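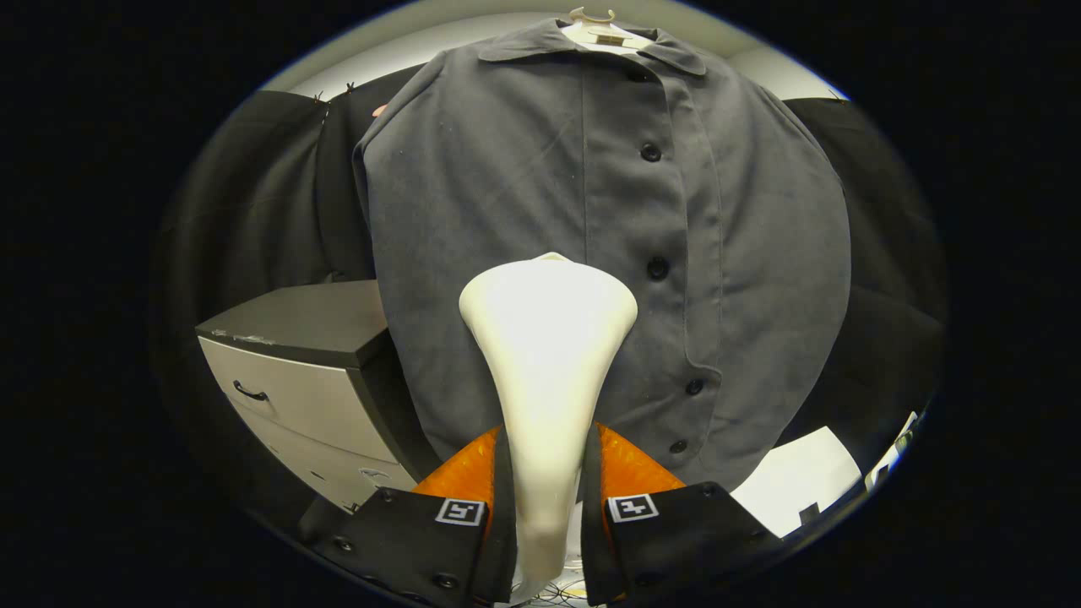 Gray button-front shirt on a hanger

Reed diffuser stopped smelling after 9 days??

Posted by gitinen_home, 5 Feb 2025

Bought a Cozma reed diffuser for the hallway, the fig one. First week was great, could smell it from the stairs. Now day 9 and nothing unless I stick my nose right over the bottle. Oil has barely gone down. Box says it lasts till April at least. I put in all 8 reeds that came with it. Tried moving it to the bathroom, same thing. Is it a dud or am I doing somthing wrong? Also can I top it up with plain essential oil, I have a bottle of lavender sitting here doing nothing.

Vilgot Solberg
Flip the reeds. Take them all out, turn them over, dry end goes in the oil. Do it over the sink, it drips and it will mark varnish. I flip mine once a week. If the tops still feel dry the next day the reeds are clogged, hallway dust does that, and you need new ones. Don't wash the old ones and reuse them, tried it, water stays inside and the oil won't climb.

Don't add straight lavender. Too thick on its own, the liquid in the bottle is mostly a thin carrier base. Semel sells an unscented base if you want to mix your own. Start with a clean empty bottle though, fig and lavender together is not nice.

Other thing - ask someone who doesn't live there if they can smell it. You stop noticing a scent when you're in it all day. Go out for a few hours and check when you walk back in.

marthe_k
mine did this too, threw it out. got the Resus plug in instead, much stronger. maybe too strong lol

Magnus Gillies
Agree with flipping. But how wide is the neck on the bottle? On a narrow one 8 reeds packed tight don't get much air, I'd try 7 and fan them out. Not by a radiator either, the oil goes quick and the smell goes with it. Fig is a light scent anyway so a big open hallway might just be too much for it, try a smaller room with the door shut overnight befor you give up on it.

gitinen_home
flipped them last night, can smell it again by the front door. Will get spare reeds, thanks Vilgot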